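December 3, 2024

Elvia called before I'd even had coffee - she got the apartment!! Moving in February, third floor, no elevator, and guess who already promised to carry boxes. Me.

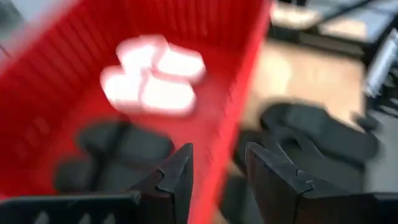 She wants my old couch too, which is fine, it's ugly anyway.

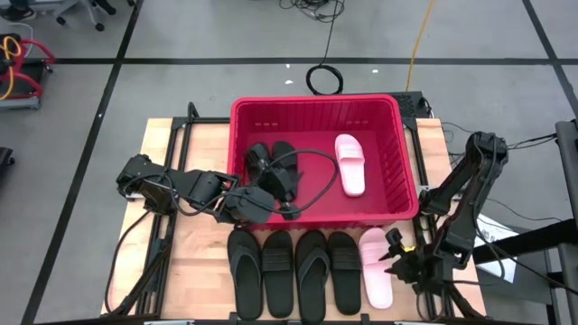
Dinner at Nayeli's was so good (two bowls of soup, no regrets). We got going on summer and the beach, and now I want slides like that pale pink one in the red bin. Bed now, up at 8.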